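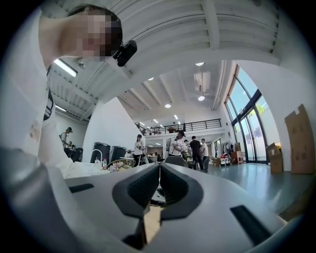
Fig. 4. Hand-held gripper with the two soft finger pads facing each other, main hall.

Section 7: Running the open day demonstration

Visitors love this part, so give it room! The Trastura grippers are held in the hands, one each side, and the person wearing them does a small everyday job while guests watch. The robot learns from the same movements later on.

7.1 Before the doors open

1. Charge both grippers for 90 minutes.
2. Wipe the finger pads with a dry cloth. Check the ridges for crumbs and fluff.
3. Put the head camera on and tilt it down until your hands show on the preview screen.
4. Start a test recording and let it run for 120 seconds.

Note: Dayana Varela keeps the spare pads at the Tovalwood desk.

7.2 At the table

5. Stand close to the near edge with your elbows loose. Hold one gripper in each hand and keep the marker cubes uncovered. 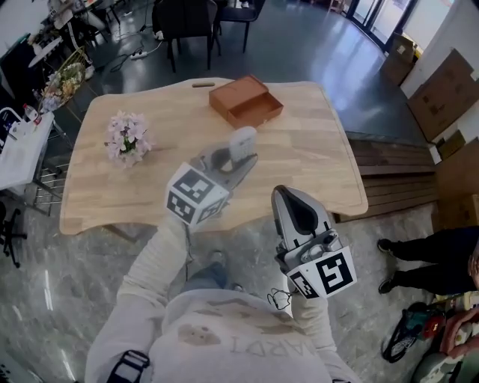
6. Open and close each gripper a few times before you pick anything up. Guests nearly always ask about the cubes here — tell them the cameras use the black-and-white patterns to work out where each gripper is.
7. Pick up one light object, move it across the table and set it down slowly. Slow looks wonderful from the balcony.
8. Invite a guest to try. Most people get the feel of it within a go or two, and the grins are worth the wait!

Caution: Keep sleeves, straps and long hair away from the finger gap. Small children may try the grippers only with an adult beside them.

Caution: Do not lift glass or hot drinks.

If a recording stops early, note the time and tell Damián Montes.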